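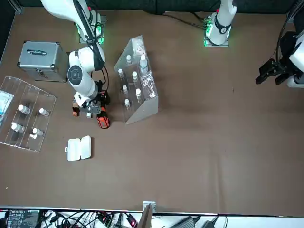

About Stundico

Stundico runs other people's virtual machines. We have been at it for 15 years, first from two rooms over a print shop in Trurnmont and now from a larger office in Karnton with better air conditioning. Most of our customers are small and mid-sized firms that have somewhere between a handful and 1,000 guests running on hardware they own, and who would like somebody else to worry about it.

We don't have a mission statement. We had one for a while. It had the word "empower" in it and could have belonged to a dental chain.

What we do

We look after hypervisors, the storage under them and the backups behind them. That means KVM and QEMU for the most part, with the usual management layers on top, and a fair amount of older stuff that customers inherited and are afraid to touch. We patch hosts, move guests, read logs, size memory and disks, and test restores. We will also tell you when you don't need a cluster, and a lot of people who call us don't. Two decent servers and a backup that has been restored at least once will carry a company further than most sales decks admit.

We don't resell hardware or take commission from software vendors. You can ask to see that in writing, and you should ask the same of anyone else you are talking to.

What we doubt

Our customers tend to find us after a bad experience with a promise, so it seems fair to say where we stand on a few of them.

Overcommitting memory. It works, right up to the afternoon when every guest wants its share at once. Ballooning is useful and we turn it on in plenty of places, but we have seen it treated as free RAM. We plan hosts to sit at 70 percent of physical memory in normal use. Some people call this wasteful. They are usually people who don't carry the pager.

Live migration with "zero downtime." There is always a pause. It may be too short for your users to see, or it may be long enough to upset a database with a nervous heartbeat. We measure it on your workload before we say anything about it.

Dashboards. A green light means that a check passed. Somebody wrote that check, possibly years ago, possibly for a different server. Once a year we go through every alert we have set for a customer and ask what it would take to trip it. Every year we find a few that could never have gone off.

Snapshots as backups. No.

Automatic tuning of any kind. We are willing to be convinced. We have been willing for a long time. Send us the before and after numbers, along with the settings you started from, and we'll read them.

How we got here

Kendra Pelletier and Kohei Takeda started the company after working together at a hosting provider that promised its customers much more than its one tired storage array could deliver. Kendra had been writing the outage notices. She says she got good at it, and didn't want to.

The first paying customer was Fukuda, a parts distributor with three hosts, one of which had been booting from a USB stick held in with tape. Fukuda is still with us. The stick is in a drawer in Karnton, and new hires are shown it on their first morning. 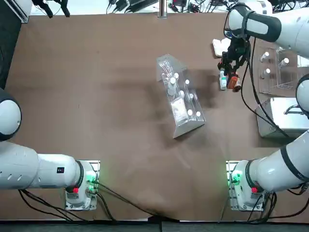 We grew slowly, partly by choice and partly because we are bad at marketing. In our fourth year we tried a public cloud product of our own. It lost money, it pulled people away from the work they were good at, and we shut it down one February and moved everyone who had signed up to something better suited. We mention it here in case you come across the old brochure, which still floats around and describes features that were never finished.

Who you will talk to

Kendra Pelletier handles contracts and reads each one before it goes out. If a clause makes no sense to you, call her, and she will either explain it or strike it.

Kohei Takeda is in charge of storage. He does not believe vendor benchmarks, and keeps his own set, which he will share with customers who ask.

Anas Sfeir runs the support desk. There is no first tier with a script. The person who picks up can log in to your hosts, and has probably done so before.

Yuto Nomura and Yuto Ueda both work on hypervisors and both answer to Yuto, so please use last names in tickets. Nomura does most of the migrations from other platforms. Ueda looks after networking, kernel updates and the odd guest that runs fine everywhere except where it's supposed to.

Service terms in short

Support is open around the clock for hosts under contract. Guests are covered too, up to the operating system. What runs inside is yours unless we have agreed otherwise. We take on up to 3 new customers a month, and in busy stretches we take on none. Contracts run month to month after the first quarter. We don't hand out an uptime percentage until we have seen your power, your switches and your disks, and if you have been quoted one by somebody who hasn't seen them, ask how they got it.

Getting in touch

Write to the support desk with a rough list of what you're running and what bothers you about it. A spreadsheet is fine, and so is a page of notes. Anas or one of his team will reply with questions, probably more of them than you'd like, and a price comes after those have been answered.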